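Guides > Simulation > Grippers > Comparing two grippers on the kitchen counter task

Comparing two grippers in simulation

Before you order fingers for a real arm, try them in sim. You need the Tetari kitchen scene, two gripper models and an afternoon. I used the slim tapered gripper and the wide Flollero one.

1. Set up the scene

Load the counter scene and leave the clutter on. A bare counter makes every gripper look good. Keep the fruit on the cutting board as the target and the plate as the place to put it. Save the layout and the random seed, so both grippers get the same starts.

2. Match the settings

Use the same finger friction, closing force and arm speed for both. Wenjie Yao caught me running the wide gripper at a higher force, and I had to throw out the first batch. Check the collision shapes too. The default ones are often fatter than the part you see on screen.

3. Check the approach from the overhead view

Move the arm over the counter with the fingers closed and stop short of the board. Look at how much room the wrist has on each side, and whether the tip is easy to pick out from above. With the narrow fingers there is open marble between the plate and the board to come down in. 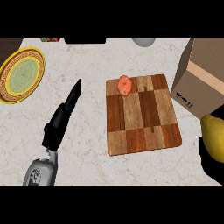 4. Run the trials

Do 20 short runs first and watch them all. If nothing odd happens, do 100 per gripper with the display off. Log these for each run:

- fruit lifted, yes or no
- fruit released on the plate
- any contact with the box or the board
- time from start to release

Stop a run at 9 seconds and count it as a miss.

5. Read the results

Sort the misses by cause before you compare totals. My slim gripper mostly lost the fruit during the lift, and the wide one mostly bumped the board on the way down. A softer fingertip may fix the first problem. For the second, try raising the approach height by 2 cm and run the same seeds again.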